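The Horrocks Lean

Last updated: August

By the time the kettle had been descaled and Callum Haworth had found his other glove, it was past four in the afternoon, and Aliki was on the floor with a torch in her mouth, following a cable that she was fairly sure went nowhere. She had been at Nurenside since the spring, and she still loved the place at this hour, when the corridor went quiet and you could hear the arm's fan, a small dry sound like someone turning the pages of a cheap paperback in the next room.

They were trying to teach the arm to lean. That was Henrique's word for it, and it had stuck, although the grant had gone in under something much longer with Bisow at the front of it. For years everyone had sent an arm to a hard drive the same way: look, work out where the thing is, go there, close the fingers. It does very nicely until the drive is a shade further over than the sums say, and then you have a finger on the wrong side of a plastic rail and a noise that brings people in from other rooms. Henrique Ramalho's idea, which he had carried with him from Skostatia along with a dreadful brown coat, was that the arm should come up to the drive and touch it very lightly first, rest there, and feel which way it was being pushed back before it made up its mind. 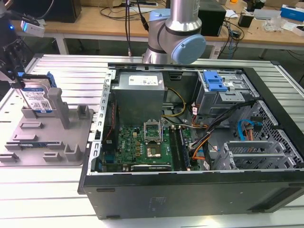 The tower on its side with the panel off, and the drive standing in its tray to the left.

"My grandmother found her keys like that," he told Aliki, when she finally came out from under the bench with dust in her fringe. "Hand flat in the bag, wait, then move. My grandfather used to tip the whole bag out on the bed."

"And who was quicker?"

"Oh, my grandfather, by miles. But he lost the keys."

She laughed and sat down to the log. There were 3493 attempts in it by then, every one of them with its own line, and she had come to know some of them the way you know people on a bus. Of those, 982 had been done with the lean, and it was these she was meant to be going through before the morning, when Roland Oakley wanted a number he could say out loud to the people from Horrocks, who had paid for the gripper and after whom, in a weak moment, the whole method had been named.

The number was 12. Twelve failures in 982, and she had counted them three times over, once with a pencil, and had a biscuit between each count to be fair to them. It was a lovely number. It was so lovely that it made her uneasy, and she went back and opened the twelve one after another, with her chin in her hand, watching the fingers come up to the drive and stop and think.

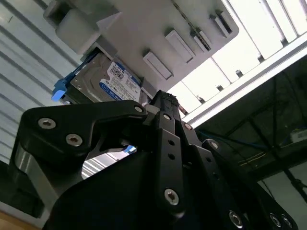

Lacey Pearce thought twelve was neither here nor there. What she wanted to know, she said over the speakerphone, with a bath running somewhere behind her, was how long the thing waited each time, and whether anyone had let it wait longer on the ones that went well, "because if you have, my love, you've measured patience, and Roland will stand up tomorrow and call it touch."

Aliki said she would check, and then sat for quite a while without checking, listening to the bath.

The wait was meant to be the same every time. It was written at the top of the file, 2 seconds, in Henrique's tidy type, and she had believed it as you believe the weight on a bag of flour. But the log kept the clock as well, and when she laid one beside the other the waits wandered. Most were two seconds. A good few were longer, some of them a great deal longer, and when she sorted them by length the failures all floated up to the top of the page together, like tea leaves.

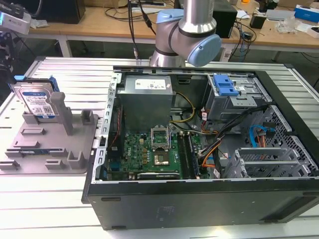
The arm, it seemed to her, had waited longest on the very tries it was going to get wrong. She read the column down and then read it up. Somewhere in the code there was a line that said don't move until the push is steady, and on those twelve the push had never been steady, so it had stayed there with its fingertip against the drive for as long as it was allowed, and then gone ahead regardless, as you do at a party when you can't remember a name and the person is already smiling at you.

"Henrique," she said. "It knows."

He came over with his mug and bent down beside her, and she could smell the coat, which was mostly dog. He read slowly, moving his lips. Callum came and read over both of them, and asked what it knew, and had to be told twice.

"So if it's still waiting after two seconds," said Callum, "it could just stop and shout for one of us."

"It could ask," said Henrique, and he looked so pleased that Aliki had to turn round and fuss with the stapler.

They wrote it in before supper – it was a very small change, hardly a line – and then of course they couldn't leave the drive alone, and had to see how it got on with other things.
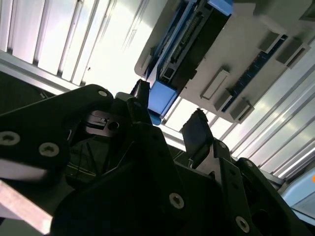 Fingers at the pale blue end of the module, up on the fixture plate.

She rang Lacey back at nine, and the bath had long since been let out. There was a good deal of explaining, and Lacey made her go through the clock twice, and asked whether the new runs would be kept apart from the old ones, and whether Roland had been told that his number was about to become a different sort of number. He hadn't. Aliki said she would do it first thing, before the Horrocks people had their coats off.

"Do it tonight," said Lacey. "He'll be up. He irons."

So she wrote to him from the stool by the door, with her bag already on her shoulder, a long muddled message with the twelve lines copied underneath, and while she was looking for a way to finish it the arm stopped, and held quite still, and behind her Callum said, "Hang on, I think it wants somebody," and she put the phone down and went to see.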